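When Elfriede Vogler first asked for a robot, she asked for one arm. "One arm was what I could picture paying for," she says, pouring the tea in the back office at Gelcombe, where her small firm restores and repacks old household goods. By Tue 22 May she had a plan for two, a spreadsheet with 16 tabs, and a husband who had asked her kindly to stop talking about grippers at supper.

It was Jae-hoon Geum, who looks after the machines at Gelcombe (and the kettle, and the boiler), who talked her into trying things out on a computer before spending a penny on metal. Stillex, the supplier they liked best, rents its simulation package at 400 pounds a month, and for that you may drop in a table, a few bits and pieces and a robot, and watch how it all gets along. Elfriede thought this sounded like a game, and went on thinking so until the second evening, when she was still at it at ten o'clock!

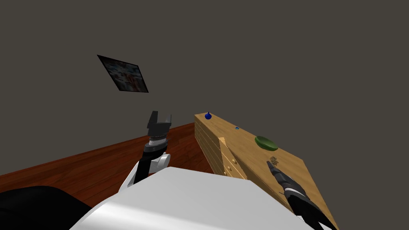
The two-armed model in simulation, its right gripper just over the small grey pieces on the table.

What those evenings changed was the shopping list. The arms themselves had always been the big line, but Jae-hoon kept adding smaller ones underneath: spare fingertips, a sturdier bench, training for the staff, and 90 hours of setting up, which Elfriede had left out altogether. The yearly service visit comes to 957 pounds, and she has pencilled that in for every year up to the fifth.

They are still arguing, very fondly, over whether to lease. Jae-hoon would rather buy. Elfriede likes the thought of handing the thing back if it doesn't suit, and she has asked Stillex for both prices in writing before the end of the month.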